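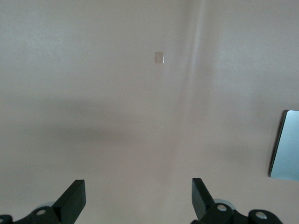

November, evening. Sourdough log, loaf 51

Starter fed at 6 this morning, one part old starter to two parts flour and two parts water by weight. Flour is the Vodlow strong white again. The Kozma wholemeal ran out last week and the shop had none. Doubled by late morning, domed on top, no grey liquid. Kitchen was colder than I like. I moved the jar to the shelf over the boiler and it caught up.

Dough as follows: 700 g flour, water held back at first to 68 percent, then the rest worked in with the salt. Total weight before bulk came to a bit more than I had planned, which I put down to the scale. It drifts when the battery is low. Changed the battery, reweighed the salt, same result. Left it.

Autolyse forty minutes. Four sets of folds at half-hour intervals. The dough was slack through the second set and tightened on the third. At the fourth it held a shape for a minute or so before spreading. Bulk was stopped by volume and not by the clock. I used the straight-sided tub with the strip of tape at the starting level, and cut it off at a rise of a little over half. Last month I let loaf 48 go to a full double and it came out flat with a sour, wet crumb.

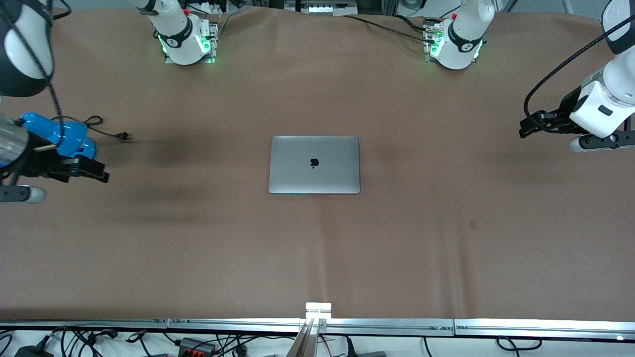

Shaping was poor. I floured the bench too heavily and the seam would not close, so I scraped the bench clean, let the dough rest ten minutes and did it again. Second attempt acceptable. Into the long basket, seam up, covered, into the fridge at the back of the lower shelf where it is coldest.

Loaf 50, from yesterday's dough, was baked this afternoon in the Brerimier pot. Lid on for twenty-five minutes, off for twenty. Weight out of the oven 664 g. Ear opened on one side only. I think the cut was too shallow at the near end. Bottom slightly dark again. A second tray on the rack underneath made less difference than the booklet suggests. Next time I will drop the oven by ten degrees when the lid comes off and keep the tray where it is.

Crumb cut at two hours, still a little gummy near the base. Flavor mild. Crust good. Ate two slices with butter and the end of the plum jam.

To buy: wholemeal, rice flour for the basket, razor blades. Vulier has the blades in the small pack, and the large pack rusts before I get through it. Also check the price of a proper oven thermometer. The one on the rack reads high, and I have been correcting for it from memory.

Loaf 51 goes in tomorrow before lunch. Starter back in the fridge, unfed.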